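REKVILLE, 2022-03-24 - Stimico today released Cutitz 5, a new version of its cut planning software for shops that work with roll and sheet materials. The release replaces the nesting engine used in all earlier versions, adds a remnant register, and changes the way job files are stored. It is available now to all customers with a current maintenance contract.

Cutitz is used by makers of awnings, tarpaulins, upholstery, gaskets, packaging inserts and similar goods. It takes a list of parts, a list of materials in stock and a set of cutting rules, and produces a cut plan that can be printed or sent to a cutting table. Before release, version 5 was run in parallel with the previous version at 40 customer sites.

## New nesting engine

The earlier engine placed parts one at a time, largest first, and did not go back to a part once it was placed. The new engine builds a first layout in the same way and then makes repeated attempts to improve it within a time limit set by the operator. When the limit is reached, the best layout found so far is kept. The operator can stop the process at any point and take the current result.

Layouts produced by version 5 are repeatable. Given the same parts, the same stock, the same rules and the same number of improvement passes, the engine returns the same plan. Customers who need to match a plan to a quote can store the pass count with the job. When a time limit is used in place of a pass count, results can differ between computers of different speeds, and the job report states which of the two methods was used.

The following cutting rules are supported in the new engine:

- grain or nap direction, set per part or per material
- stripe and pattern matching across up to 2 axes
- minimum spacing between parts, with a separate value for the edge of the material
- marked defects, entered by hand or read from a roll inspection file
- straight cuts across the full width, for shops that cut with a guillotine or a hand knife
- fixed parts, which stay where the operator has put them while others are moved

Pattern matching is now handled during layout. In version 4 it was a separate step that ran after the parts had been placed, and parts that failed the check had to be moved by hand. Operators who have built up their own workarounds for this step should remove them before running old jobs in the new version. A checklist is included in the upgrade notes.

## Remnant register

Offcuts above a size chosen by the shop can now be recorded as stock. Each remnant receives a number, a material code, an outline and a storage location. The number can be printed on a label from any printer already set up in Cutitz. When a new job is planned, the engine can be told to use remnants first, to use them only for parts below a given size, or to ignore them.

Outlines are taken from the cut plan itself. If the operator trims a remnant by hand before putting it on the rack, the outline can be edited by entering new edge lengths or by cutting off a corner with the mouse. Remnants with an age limit, such as coated fabrics and adhesive-backed films, can be given an expiry date. Expired remnants stay in the register but are not offered for new jobs.

"The rack of offcuts was the part of the shop our software knew least about," said Lies Van den Broek, head of product at Stimico. "Operators kept a notebook, or they remembered. Most of the work on the register went into making the entry step short enough that people would do it at the end of a shift."

The register can be exported as a plain table for use in stock control systems. Import is also supported, but only for rectangular remnants. Import of other shapes is planned for a maintenance release in October.

## Job files and compatibility

Job files in version 5 are stored as a single compressed file that contains the parts, the stock used, the rules, the plan and the change history. Earlier versions kept these in separate files in a job folder, and links between them could break when a folder was moved or renamed.

Version 5 opens job folders from versions 3 and 4 and converts them when they are first saved. The original folder is left in place. Files saved in version 5 cannot be opened in earlier versions. Shops that run more than one seat should upgrade all seats together, or turn on the compatibility setting, which continues to write the old folder format but does not store remnant data or change history.

Output to cutting tables uses the same drivers as before. The driver library covers 238 combinations of table and controller, and each has been tested with the new plan format by replaying stored jobs and comparing the motion output. Customers with a custom driver should contact support before upgrading. In most cases no change is needed, but drivers that read the plan file directly, without going through the Cutitz output module, will have to be rebuilt.

## Reports

The job report has been reordered. Material use now comes first, followed by cut length, cut time and the list of parts. Waste is given as area and as a share of the material consumed. Material returned to the remnant register is listed on its own line and is not counted as waste. Customers comparing reports between versions should note this change, as version 4 counted all offcuts as waste. An option in the report settings restores the old method of counting.

Cut time is estimated from the speed and acceleration values held in the table driver. For hand cutting, the estimate uses a rate per meter entered by the shop.

Reports can be produced in portrait or landscape format, and column widths are kept between sessions - a long-standing request from users with long part names.

## Pricing and upgrade path

The upgrade is included for customers with a current maintenance contract. Customers whose contract has ended can renew at the standard rate and receive the upgrade with the renewal. The price of new seats is unchanged. The remnant register is part of the base product and does not need a separate license.

Installers are available from the customer download page. The license server must be updated before any seat is upgraded. A seat that has been upgraded first will start in viewing mode, with planning and output turned off, until the server has been updated. No data is lost in this state.

Version 4 will continue to receive corrections for faults that affect cutting output. No new features or table drivers will be added to it. Version 3 is no longer maintained.

## Training and support

Stimico has updated the operator course and the administrator course to cover version 5. The operator course deals with job entry, cutting rules, layout editing and the remnant register. The administrator course deals with licenses, drivers, file conversion and backup. Both can be taken remotely or in person, and both use sample jobs that participants keep afterward.

A shorter course is offered to operators who already know version 4. It covers only the differences, and it assumes that the participant has planned and cut jobs with pattern matching. Shops with their own sample materials are asked to send the material list in advance so that the stock tables can be prepared.

Support hours are unchanged. When reporting a layout problem, customers should attach the job file and state the pass count or time limit used. Screen captures alone are not enough to reproduce a layout.

## Office in Rekville

Cutitz development, support and in-person training are now on the same floor of the Sabatier Building in Rekville. The support group was previously in a separate building across town. Telephone numbers and email addresses have not changed. The floor is carpeted in gray tile throughout, and visitors bringing material samples on rolls should use the freight entrance at the rear and call ahead for the elevator.

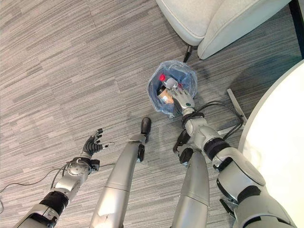 Sabatier Building, Rekville

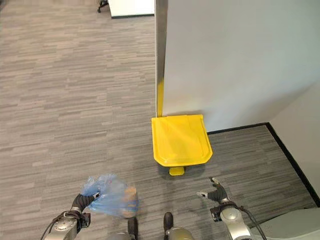 ## Known limits in this release

- Remnants with holes are stored by their outer outline. The holes must be entered as defects.
- Pattern matching on two axes cannot be combined with full-width straight cuts.
- The change history records edits to parts and rules. It does not record changes to printer settings.
- On computers with two displays, the layout window may open on the wrong display after the first start. Moving it once corrects the position for later sessions.

A full list is kept in the release notes and is updated with each maintenance release.

## About Stimico

Stimico develops planning and output software for shops that cut flexible and sheet materials. Its products are Cutitz, for cut planning, and a library of output drivers that is also licensed to makers of cutting tables. The company is based in Rekville.

## Press contact

Lies Van den Broek, Head of Product
Stimico, Sabatier Building, Rekville

Review licenses for Cutitz 5 are available to trade publications on written request. Please state the cutting table and controller to be used, or state that plans will be printed.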